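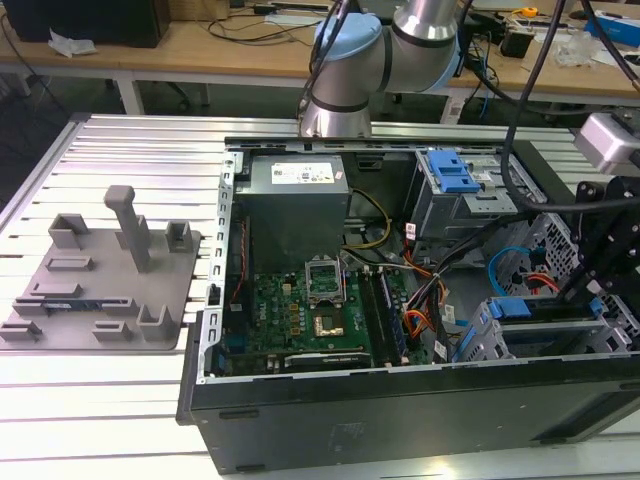

Chathurika Sikder wants to know why anyone would teach a robot to take a computer apart when a person with a screwdriver does it in a few minutes. She asked it at our open meeting in March, and it is a fair question to start a call for participants with. A skilled person is still faster, and our results say so. What we are studying is how much of the skill can be learned from watching and correcting, and how little correction a robot arm can get by with.

Call for participants: correcting a robot at work on desktop computers

The Jitolberg project is looking for 40 adults to take part in a study at our Batine site. You will watch a robot arm work inside an opened desktop computer and step in when you think it is about to make a mistake. No experience with robots is needed. Some experience with the inside of a computer is useful, and we want a mix of people who have a lot and people who have a little.

Background

In the first part of the project we recorded 2,549 attempts at four tasks: unplugging a data cable, opening a drive latch, taking out a memory module and placing a processor in its socket. From these we trained a control method called Arruda, which takes short spoken or hand-guided corrections and uses them to change what it does next. In a test of 988 further attempts, the method did best on the latches and worst on the cables. Cables bend, they hide behind each other, and they are seldom in the same place in two machines.

All the corrections so far came from our own staff, who know the arm well and tend to correct it in the same way. We need to find out whether the method still holds up when the person correcting it has never met it before.

What you will do

You will come for one session. After a safety talk and a short practice, you will supervise the arm through a set of attempts on the four tasks. In half of them you correct it by speaking, and in the other half by moving the arm by hand at low speed. A researcher is in the room throughout and you can stop at any point. At the end there is a written form and a short talk about what you found easy or hard to get across.

We record the movement of the arm, your voice and a view of the worktable. Your face is not recorded. Recordings are kept under a number, and you can ask for yours to be deleted up to the day the results are sent off for review.

Who can take part

You must be 18 or over and able to stand or sit at a worktable for the length of the session. You should be comfortable giving simple spoken instructions in English. Please tell us if you have a pacemaker or other implant, as we will need to talk to you first. Staff and students of the Plernel robotics group cannot take part - they have seen too much of the system already.

Payment

Each participant receives 100 pounds, paid by bank transfer after the session. Travel within the Batine area is paid back on top of this if you keep your tickets.

How to apply

Use the form on the Plernel website and choose "Jitolberg corrections study". It asks for your age group, whether you have ever built or repaired a computer, and when you are free. Applications close on 12th November. We will write to everyone who applies, including those we cannot offer a place.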